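Denlow Learning Claims Study: call for participants

We are looking for 51 people who have bought, been given or been talked into a study technique and are prepared to have it tested. Sessions are held at our rooms in Kenora in March.

You will know the kind of thing we mean. Colour-coded notes. Playlists that promise focus. The supplement your cousin takes before exams. Memory courses that cost more than a term's textbooks and come with a certificate. Most of the evidence offered for them is a page of grateful quotations, and when we wrote to the sellers of the Rakon recall course asking for anything more, we got a discount code.

Our own expectations are low. We think most of these methods do about as much as an extra half hour with the book, and some do less. If you are hoping we will confirm that yours works, you are welcome to apply, but please read the consent form carefully first.

What you will do

You will attend 6 sessions. At each one you learn a list of unfamiliar terms, either with your usual technique or with plain rereading, and you don't get to choose which. You are tested straight afterward and again at the next visit. The full pool has 847 terms, taken from old trade glossaries, so prior knowledge shouldn't help anyone much. A former roofer in our pilot did suspiciously well and has been asked to sit out the roofing lists.
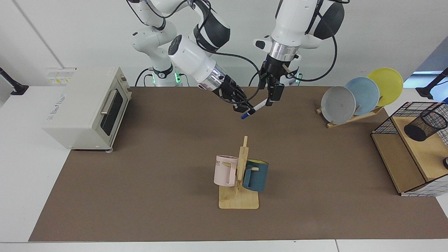
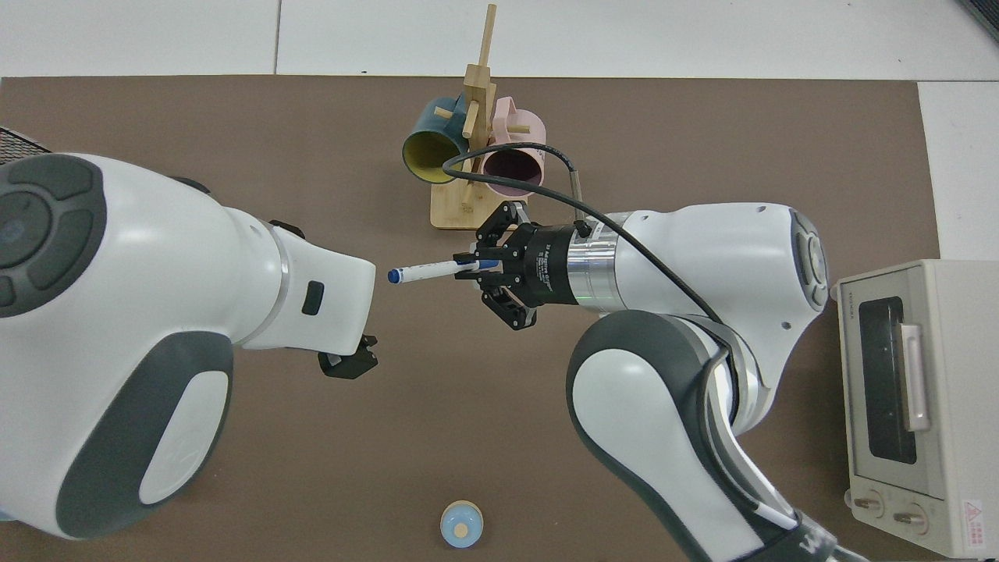 Recall is scored from handwriting only. We tried typed answers in the pilot and lost too much to autocorrect, and the participants who typed fastest also guessed most freely. You may cross things out but not erase them, so pencils stay in your bag; bring a pen you are used to, and a plain capped marker like the white one with the blue cap in the first photo is fine for the poster-sized diagram task. Spelling isn't marked. Legibility is, a little, and two people score every sheet without knowing which method you used.

Who can apply

Adults 18 and over who read English comfortably. You must have used your technique for at least 30 days. Please don't apply if you sell, coach or get commission on any study product. We check, and the Vondráček flash card resellers in particular should save themselves the trip.

Payment

You will receive a flat honorarium after the final session, plus bus fare. It is the same whether your technique shines or sinks. Anyone who withdraws early is paid for the sessions completed.

How to apply

Write to Ayane Kudo, study coordinator, care of the Denlow front desk. Tell us what your technique is, what it cost you and why you believe in it. One page is plenty. Testimonials from other people will not be read.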